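Bin changes, Betmont end of the village

Quick one before the printer's deadline. New recycling rounds start in March and there has been a fair bit of muttering at the shop, so here is what we know so far.

Wunosa take over the contract from Florov at the start of the month. Same roads, different lorries, earlier start. Bins out by 6.30am please, not 8. Yes it is early. The night before is fine but not before 7pm, foxes.

Every house gets two boxes. Paper and card in one, tins, glass and plastic bottles in the other. Food caddy stays as it is. Green waste stays fortnightly, still paid for, stickers from the parish office as usual. Old Florov boxes can go back to the depot on Ebihara Road or be kept for the garden, they don't want them back particularly. Good for potatoes.

158 households on the Betmont side are on the first round. Letter should of reached you by now. If not, ring the office in the morning, the line is hopeless after lunch.
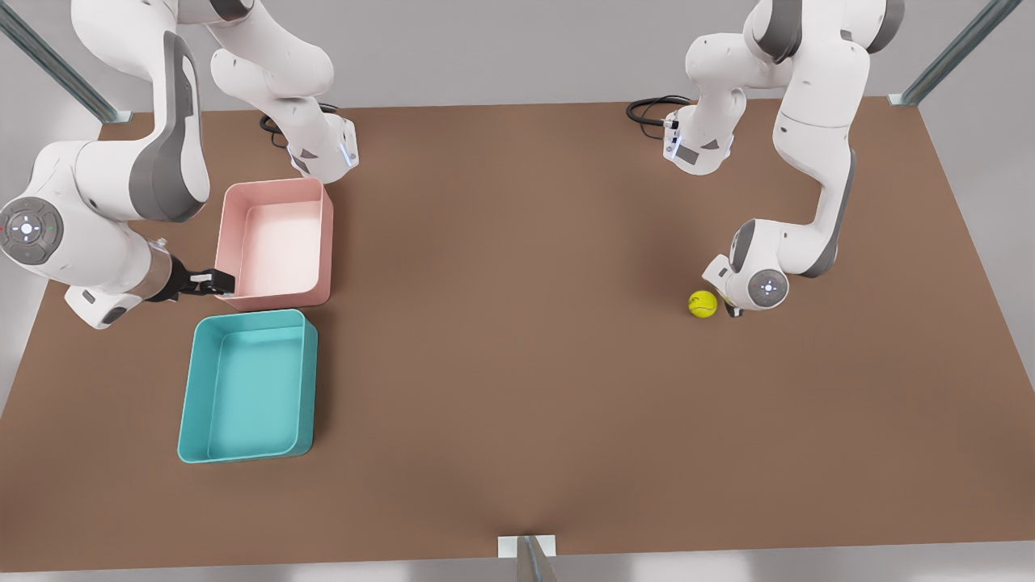 What happens if I put the wrong thing in the wrong box?
They leave it behind with a tag on, and you get another go at the next collection. No fines, whatever you may have heard at the bus stop.

Lids. Please put them on. Last January we had card all the way down to the ford and it took most of a morning to get it out of the hedge. A brick on top works if your lid has gone. New lids are free but you have to ask for them.

Things they will not take: nappies, broken crockery, paint tins with paint in, batteries. Batteries go in the tub by the shop till. Crockery is the tip, skip 9, ask at the hut. Plastic film still no, though the big supermarket takes it by the trolleys.

Assisted collections carry on for anyone who had one before, no need to re-apply. New requests on the blue form. Neighbours, if you know someone who can't manage the step, tell them the form exsists.

Also the bottle bank behind the hall is staying, after all that. It raised 1,000 pounds for the roof last year, so keep filling it. Not after 9pm, the cottages can hear every jar.

Calendars are on the hall table, one per house. More next month if the times change again.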